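Hadisen Residents' Association
Minutes of the Ordinary Meeting held in the ground floor lounge, Tuesday, 7.00 p.m.

Present: Chair, Secretary and nine members. Apologies were received from two members.

1. Minutes of the previous meeting
The minutes were agreed as a correct record and signed by the Chair.

2. Matters arising
The Secretary reported that the replacement door closer for the lounge had been ordered from Drikilis and was awaited. The notice board key had been found.

3. Lounge and refreshments table
Members considered the arrangements for the round table in front of the sofa. It was noted that snacks, cups, tissues and personal belongings were regularly set down together on the cloth, and that at the close of an evening it was often unclear which items were to be put away and which were to be taken home.

It was proposed that wrapped snacks be kept to one half of the table, and that telephones, pens and bags be placed on the other. An amendment to provide a second, smaller table was discussed and withdrawn, the space beside the sofa being needed for wheelchair access.

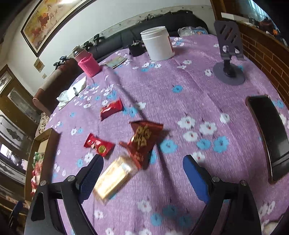
RESOLVED: that the proposal be adopted from January, that used tissues be cleared before the lounge is locked, and that unopened packets be returned to the kitchen cupboard. Anything left overnight will be held at the office for one month.

4. Tablecloths
Two quotations for spare cloths had been received, from Bareo at £70 and from Tian at £58. The Tian quotation did not include delivery. After discussion it was agreed to accept the Bareo quotation. Members asked that the present cloth be kept in use.

5. Finance
The balance of the social fund stood at £506. It was agreed that £400 be retained as a reserve and that the cost of the cloths be met from the remainder.

6. Any other business
A member asked whether the lounge heating could be switched on earlier on meeting evenings. The Secretary to enquire.

The meeting closed at 8.25 p.m.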